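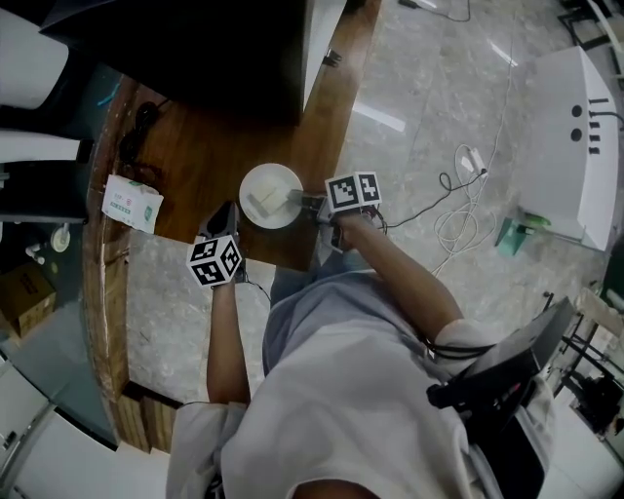
Fivham Counter Tidying is a small collection of notes and pictures on keeping a shared counter in order - the wiping down, the putting away, and the endless question of what is allowed to stay out. Some things earn their place on the wood, and a box of tissues and a round white plate are typical of what we found ourselves working around. Cables get a section of their own, both the ones left coiled on the counter and the ones looped on the floor.

Grosurik / Collections / Household / Fivham Counter Tidying

Overview Files Notes Discussion

## What you'll find

There are 588 pictures and 350 short written notes, sorted into 3 folders: plates, cables and odds and ends. The notes are in plain text, and I've kept the spelling as people typed it, so please be patient with "serviete".

## Before you use it

Plates and whatever is on them share one label, a decision I went back and forth over for most of August. Version 2 also merges the old Ustometti list, so a few names may look unfamiliar if you knew the first one. Corrections are very welcome in Discussion!

Last updated 16/02/2025

14 shares 6 comments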